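Fellimska 36-Gallon Storage Bin: A Review After One Full Garden Season

By Hauwa Effiong
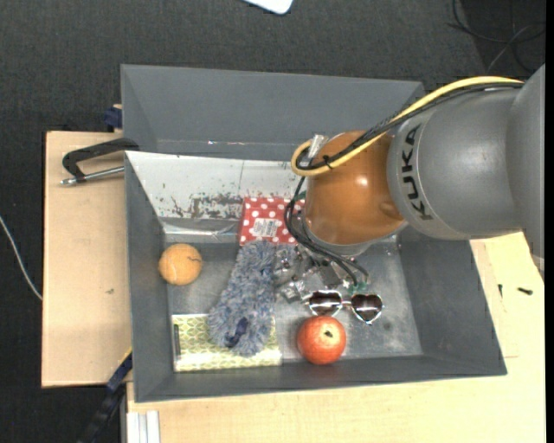 A large gray bin from above, open side up.

I bought the Fellimska bin in March to mix potting soil in. By July I was using it for potting soil, wet hoses, dirty carrots and the recycling when guests came, and I had bought a second one. This review covers both of them, though they are the same product in the same size.

The short version is that it's a good, heavy, plain bin with a poor lid. If you need a lid that stays shut in wind, buy something else. If you mostly need a deep rectangular tub that won't split when you drag it full across gravel, keep reading.

What I was replacing

For years I mixed soil in a wheelbarrow. It works, but a wheelbarrow is shallow at the front, so half the perlite goes over the side when you turn the mix, and you can't use it for anything else while it's full of soil. Before the wheelbarrow I used a clear under-bed box, which cracked along one corner the first cold spring I left it outside. I also have a Suvow folding tub, and I'll compare the two further down.

Our house is 1,474 square feet with no garage, so anything I buy for the garden has to live on the back porch or under it. That matters for this review because a lot of people who like big bins have somewhere indoors to put them. Mine have been outside since the day they arrived.

Size and shape

The sides taper a little toward the base so that empty bins nest. Two of them nest well and come apart without a fight, which I can't say for the cheaper ones I've owned. I rub a little dry soil off the rim before nesting them. If you skip that they still nest, but you hear it grinding.

The corners are rounded on the inside. I didn't care about this when I bought it and I care about it a lot now. A square corner packs with damp soil and you end up digging it out with your fingers. With these I can run a hand scoop around the whole inside and get nearly everything. It also makes washing out faster.

The rim rolls outward and down. It's comfortable to grip anywhere along its length, and the molded handles at the short ends are wide enough for gloves. The underside of the roll does collect water and spiders. Tip it before you pick it up.

Filled with dry mix, I can drag it alone but I can't lift it. Filled with wet mix, I can barely drag it. Buy a smaller size if you need to carry it up steps. The same line has one that my neighbor Ming-te Hung uses for firewood, and he takes it up to his second floor every evening in winter without complaint.

Mixing soil in it

My usual batch is one bag of compost, one bag of coir that has already been soaked, and perlite until it looks right. All of that fits with room to turn it. The depth is the real improvement over the wheelbarrow. You can get a border fork in, lift from the bottom and let it fall, and it stays in the bin.

The floor of the bin has shallow ridges. A fork tine will catch on them now and then. After a season there are scratches along the ridges and a few down the long sides, and none of them go deep. I was rough with it on purpose a few times, including stabbing down with a transplanting spade, and the worst I managed was a small white mark.

I put it up on a low bench after the first few batches, and my back was glad. The base didn't bow across the gap between the bench slats, even loaded.

Harvest and washing

Root vegetables go straight in with the dirt on. I fill it partway with the hose, swish everything around, and then comes the main problem with using it this way: there is no drain. You have to tip it. With two people that's easy. With one person it means leaning it against the porch post and letting it pour over the short end, and the first time I did it I lost a good number of radishes into the flower bed.

You could drill it and fit a plug. Uchenna Okoro, who shares a fence with us and grows far more potatoes than I do, drilled hers low on one short end and fitted a barrel bung from the hardware store. It hasn't leaked. I haven't done it to mine because I still want one that holds water and one that holds dry mix, and I never remember which is which. If I drill one I'll paint its handle.

I wouldn't store food in it for any length of time. The product sheet doesn't say that the plastic is food safe, and I asked the company and got a polite answer that didn't say so either. Rinsing carrots doesn't worry me.

Weather

They sat outside through a late frost, a very wet April and a hot summer. The color has gone slightly chalky on the side that faces south. The plastic still flexes when I push on it and doesn't feel brittle. One got left full of rainwater, froze on top overnight, and was fine the next morning. I don't know how it would do in a hard winter with solid ice in it and I don't plan to find out.

The gray doesn't show dirt much. It does show dried lime from hard water. Vinegar takes that off.

It heats up in full sun, and soil mix left in it uncovered dries out fast around the edges. Mine stays in the shade of the steps in summer.

The lid

The lid is sold separately, which I think is cheap of them, and it's the weakest part of the whole thing. It's thinner than the bin by a lot. It rests over the rim and is supposed to click at each end, and on my first one it clicked at one end only. On the second bin it clicks at both ends until the sun warms it, and then it lifts in the middle.

Wind took the first lid off in May. I found it in Ming-te's hedge. Since then I've used a bungee cord across the top, which holds fine but means I have to take it off every time I want a scoop of mix. The lid also dips slightly in the center, so rain pools there and goes down your sleeve when you open it.

If you only want a cover to keep leaves and cats out, a piece of plywood with a brick on it does the job for less.

Compared with the Suvow folding tub

The Suvow is lighter, folds flat and costs a bit more. I like it for taking to plant swaps. It's no good for mixing soil, because grit gets into the fold lines and then it won't fold. After I cleaned mine out with an old toothbrush it folded again, though one side has never sat quite level. It holds water for washing but the sides bulge and I don't trust it when it's full.

For something that lives in one place and takes abuse, the Fellimska is better. For something that goes in the car, get the Suvow.

Compared with a mortar tub

Several people told me to just buy a mortar tub from a building supply store, and for mixing alone they have a point. They're tough and they cost little. The ones I looked at were too shallow for storing anything, and they don't take a lid of any kind. If mixing is all you'll do, save the money.

Buying it

I ordered both from Ogundipe, a farm and garden supplier that ships from two towns over. The first came well packed. The second had been shipped with a bag of something heavy inside it and had a crease in one wall. Misaki Nomura in their returns office told me to leave it in the sun with warm water in it for an afternoon before sending it back, and the crease came out enough that I kept it. She took 6 dollars off the price as well.

The guarantee is six years against cracking, and it excludes "impact damage," so I'm not sure what's left for it to cover. Keep the receipt anyway.

What I like

Deep enough to turn soil with a full-size fork
Rounded inside corners
Nests and comes apart easily
Rim is comfortable to hold in gloves
Took a frost and a hot summer outdoors

What I don't like

Lid sold separately, and not good
No drain or drain plug option
Rim collects water underneath
Too heavy for one person when full

Would I buy it again?

I did buy it again, so yes. I'd skip the lid the second time. I'd also think harder about where to keep it, since a bin this size under a small porch means moving it each time you want to reach the hose tap -- I've barked my shin on it more than once.

Update, later the same season: a couple of readers asked whether it works for tomatoes as a planter. I haven't tried it. Chinyere Okonkwo wrote in to say she has grown two bush tomatoes in one with holes drilled in the base, and that they did well until the tub got too hot in August. She now keeps a board propped along the sunny side.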